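I spent part of February planning my aunt's funeral arrangements with her, at her request, while she is well enough to have opinions. Posting what I learned about prices and paperwork in case it saves someone a few phone calls. 1/11

She wants cremation and no viewing. After that she wants her ashes kept in a wall niche at Ojo, the cemetery across the river, where two of her friends already are. 2/11

We called two funeral homes, Stindalar and Zullis. Both said they would email a price list. Stindalar's came within the hour. Zullis sent a brochure with no prices in it and I had to call back.

In the US a funeral home has to give you prices over the phone if you ask. So ask. 3/11

Stindalar quoted $2804 for direct cremation. That covers pickup, the permit, the cremation itself and a plain container. It does not cover the urn, the obituary or death certificates.

Zullis came in lower at first, then added a mileage fee and a separate charge for refrigeration. With those in, they were $109 higher. 4/11

Compare the totals. The two lists used different names for the same things and I had to make my own sheet with one line per item before any of it made sense. 5/11 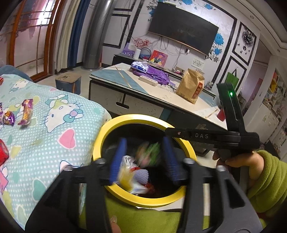
Next was the question of paying now or later. Stindalar offers a prepaid plan through a company called Adus. The price is locked for the cremation and the container. It is not locked for what they call cash advance items, meaning anything the home buys from someone else for you. 6/11

Questions I asked about the plan:
Where is the money held?
What happens if she moves to another state?
What happens if the home is sold?
Can she cancel and get all of it back?

The answer to the last one was all of it except a $100 setup fee. I asked for that in writing and got it two days later. 7/11

The niche is a separate contract with the cemetery. Ojo charges for the space, then for opening and closing it, then for the engraving on the front. The first person I talked to only mentioned the space.

Also measure the urn. Their single niches are small and a lot of the urns sold online will not fit. She has picked a plain square one that does. 8/11

Paperwork. My aunt signed a form naming me as the person who makes the decisions. Without it, in our state, it would go to her children jointly, and they live in three time zones. The form needed two witnesses. Check your own state, the rules differ a lot. 9/11

Please don't put the only copy of any of this in a safe deposit box. The bank may not let you in until well after you need it. Ours is in a folder in her kitchen drawer, with a copy at my house and one at the funeral home. 10/11

She decided on the prepaid plan in the end. The whole thing took us a few afternoons, most of it on hold. She is still working on the music and has asked me not to help with that part. 11/11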